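Town hall prayer breakfast — should the mayor be hosting this?
Ustico Community Board > Local Government

porchlight59
Good morning, neighbors. I've been chewing on this since the April breakfast and would love to hear from kinder heads than mine. The mayor has a pastor in at Mutiso Hall every month for coffee, eggs and a Bible lesson, and most of the department heads go. I'm a churchgoer myself (90 miles round trip some Sundays, when my sister is singing!) and I still get a knot in my stomach over it. If your boss is at the table, how free are you to stay home? 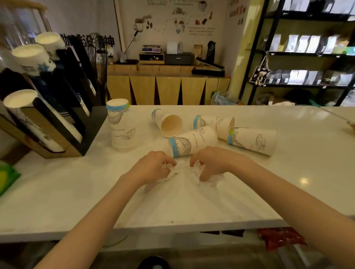

Reply 1
jeko_road
I hear you, porchlight, and I know you mean well, but I've been to three of these and it's the friendliest hour in town. The town doesn't pay for the eggs. People pray, people gossip about the sewer bond, people go to work. My late husband used to say the council behaved better for a week afterward.

Reply 2
Kai Pfeiffer
Using my real name, as always. I worked in the permits office for years and I'll gently disagree with jeko_road. Nobody ever told me I had to go. But the folks who went heard about the budget before the rest of us did, and that's a hard thing to shrug off when you're a Methodist with a bad back who can't do 6 a.m., never mind if you're Jewish or nothing at all. I did write a letter once, and got a very nice phone call back, and that was the end of it.

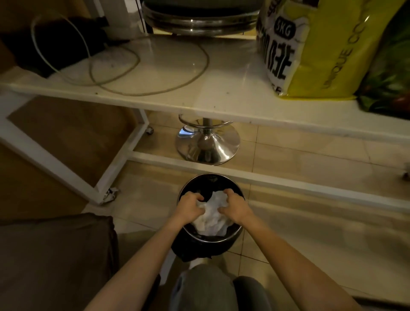
I'd be happy as a clam if they moved it over to the Plosimwood church basement and let the mayor come as a plain guest, same as you or me. Same pastor, same eggs — just no town seal on the invitation.

Reply 3
jeko_road
Well, Kai, the budget part I didn't know, and I don't like it. I still think moving it would hurt feelings that don't need hurting.

Reply 4
porchlight59
Thank you both, truly. I may bring up the invitations at the next meeting, just the seal, nothing more. Does anyone remember if public comment is still three minutes?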